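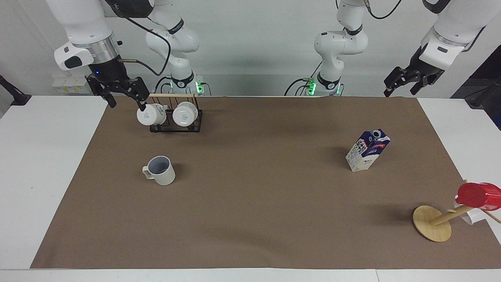 How to Prepare a Parcel for Shipment

These instructions apply to all items sent through the Masanja mail counter, including household goods, kitchenware and small equipment. Parcels that do not meet the requirements may be returned to the sender for repacking.

Before You Begin

Clear a flat surface larger than the item. You will need:

A corrugated box in sound condition
Brown kraft paper, for wrapping and for filling gaps
Packing tape, at least two inches wide
A ruler or tape measure
A permanent marker
A scale

Used boxes are accepted if the corners are firm and all four flaps are attached. Remove or cover old labels and barcodes completely. Grocery bags, gift boxes and shoe boxes are not accepted as outer packaging.

Step 1: Measure and Weigh the Item

Measure the item at its longest, widest and tallest points. Choose a box that leaves two inches of space on every side. Items with handles, hooks or legs should be measured with those parts included. If a part can be removed without tools, remove it, wrap it separately and place it in the same box.

Step 2: Wrap the Item

Lay a sheet of paper flat and place the item near one corner. Fold that corner over the item, then roll toward the opposite corner, tucking in the sides as you go. Secure the loose end with one strip of tape.

Glass and ceramic items require at least three layers. Wrap each piece on its own. Cups and bowls should be filled with crumpled paper before they are wrapped. Plates travel best on edge.

Wire goods, such as racks and baskets, need padding over each exposed end. Fold a strip of paper several times and tape it in place, then wrap the whole item.

Step 3: Pack the Box

Tape the bottom seam with two strips and run a third across the center. Line the bottom with two inches of crumpled paper. Set the item in the middle and fill the remaining space on all sides and on top. Close the flaps and shake the box gently. If the contents move, add more paper.

Step 4: Seal and Label

Tape the top seam in the same manner as the bottom. String and household adhesive tape are not permitted, as they can catch or fail in the sorting equipment.

Write the delivery address on the largest face of the box, parallel to the longest side. The return address belongs in the upper left corner. Place a second copy of both addresses inside before sealing. Customers sending to the Gratska depot must also write the bin number, 995, below the postal code.

Weight and Size Limits

Standard parcels may weigh up to 40 pounds. Parcels of 41 pounds or more are handled as freight and must be brought to the Vurken loading entrance. The declared value of a standard parcel may not exceed $900. Items of higher value require a separate form, available at the counter.

Drop-Off

Parcels received before 3:00 p.m. are processed the same business day. Keep the receipt until delivery has been confirmed. Claims for damage must include the receipt, the original box and all packing materials.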